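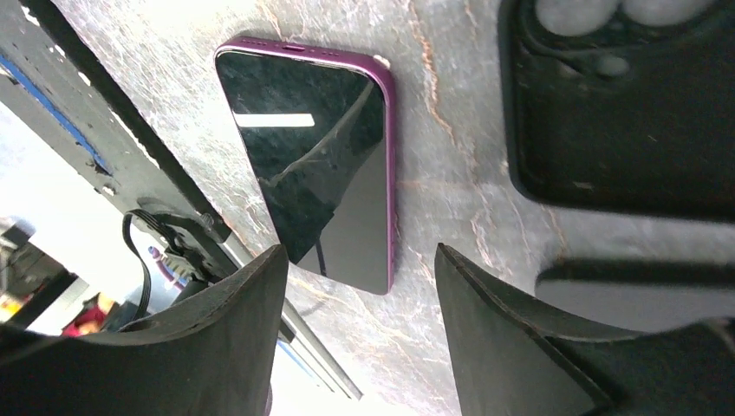
Skudus slim case, black, three months in

Short version: good case, annoying to get off, buy it if you leave your case on. If you're a taker-offer like me, read the rest.

Background. I have a purple phone. Bought it because it was purple. Then did what everybody does and put it in a black case the same afternoon, so for two years the only purple I saw was a sliver round the charging port. Previous case was an Imum, the rubbery one, went shiny at the corners and stretched till the bottom edge flapped. Before that a Ralisum wallet thing I don't want to talk about. So, Skudus. Ordered in January, came in a flat cardboard sleeve, no plastic, no leaflet in eleven languages. Nice.

Fit

Tight. Really tight. First time on I did it wrong, pushed the bottom in first and the top corner would not go. Right way is camera corner first, then along the side with the buttons, then press the other two corners with your thumbs. Takes maybe four seconds once you have it. No gap anywhere, no creak. I ran a fingernail all the way round looking for a loose bit and didn't find one.

Camera cutouts line up. Separate rounded openings, not one big window, so there's a bit of case between the lenses. I like that, less glass to land on. Downside is lint. It collects in the corners of the openings and you need a toothpick or the dry corner of a tissue. Every couple weeks for me, more if you keep it in a coat pocket.

Port opening is generous. My fat charging cable goes in, which it did not with the Imum without trimming it with a craft knife (yes I trimmed a phone case, no it didn't look good).

Getting it off

Here is where I lost patience. You start at a top corner, hook a nail under the lip and peel. The lip is low and slippery and the corner is stiff, so first few tries your nail just slides off. I chipped one. A guitar pick works. Old library card works better. After a month or so it loosened a touch and now I can do it bare handed, but still a two-hand job and I wouldn't do it standing over a hard floor.

Why take it off at all? Cleaning mostly. Grit gets in any case, and grit between a case and a metal band is how you get those tiny scratches near the corners. I pop mine off on the counter, wipe the phone, rinse the case under the tap, let it dry properly, back on. Kitchen counter here is pale stone with rusty veins in it and I've learned to put a dish towel down first. Hard surface, glossy phone, you do the math.

Also I just like seeing the color. Sue me.

Grip and feel

Matte finish, feels dry in the hand, not sticky. Doesn't grab the pocket lining like the Imum did, that thing used to turn my jeans pocket inside out. Bit slippy when your hands are cold. Sits fine on the arm of the sofa, slid off the car dash once on a left turn, my fault.

Thin too. The phone still fits the cup holder and my old bike mount, with the mount opened one notch. Weight I didn't notice at all.

Buttons are covered, and the volume ones are good, clicky. Power button was mushy for the first week and then got better, or my thumb got used to it. Can't tell you which.

Drops

Four so far that I remember. One off the bed onto carpet, doesn't count. One off the bathroom shelf onto tile, corner first, small scuff on the case and nothing on the phone. One in a parking lot, face down, and I stood there a good while before turning it over. Fine. The raised edge did its job, though it isn't very raised, and gravel would have been a different story I think. Last one was down the porch steps, all of them, bounce bounce bounce. Case came half off at one corner but stayed on. Pushed it back and carried on.

I would not call this a rugged case. If you work on ladders get the Rivadeneyra bumper one, my brother in law has it, looks like a tire, survives everything. This is for normal clumsy people.

Screen side

No screen protector included and none of mine is on right now so can't say much about edge clearance. There's a hair of space between the lip and the glass, so a regular protector should go on, one of the full edge-to-edge ones might lift. Check the reviews from people who use them, I got bored of bubbles and gave up on the things.

Glossy screens show every print with any case, obviously. Keep a cloth around.

Charging

Wireless works through it. Have to be a little fussy about placement on my nightstand pad, twice I've woken up to 9 percent becuase it was sitting crooked. Did that with the old case too so I blame the pad. Doesn't get hotter than it used to as far as I can feel.

How it's wearing

Black stays black. That's the main reason to get black. Corners have a faint polish starting, you see it under a lamp, not otherwise. Inside there's a soft-ish lining that picks up dust and has one worn patch where my thumbnail goes in. No cracks, no stretching, edge still snaps down flat. The Imum was already flapping by this point.

There's a slight smell when new. Rubber boots. Gone in a couple of days if you leave it by a window.

Price

I paid 15 dollars with a coupon. Store page shows 1,996 ratings and I read way too many of them. Main complaint is that it's hard to remove, which, yes, see above. Second complaint is people ordering the wrong size, check your model number in settings before you click. The two sizes are close and the wrong one will almost go on, then you'll force it and hate everybody. Wouldn't pay 70 for the leather version they keep showing me under it, same shape as far as I can see and leather gets gross.

Returns I can't speak to, didnt need one.

Good

Fit, camera openings, roomy port, holds its shape, doesn't yellow.

Not so good

Removing it. Lint. Low lip. Mushy power button at first. Hides the purple, though that's on me for buying black. They do a clear one and I keep putting it in the cart and taking it out again, clear cases always go the color of weak tea.

Four out of five. Would be four and a half with a little notch at one corner to get a nail into. If Skudus makes that version I'll buy it the same day.

Edit: someone asked if the lanyard hole fits a thick cord. There is no lanyard hole on mine. Maybe the bigger size has one, look at the pictures on the store page.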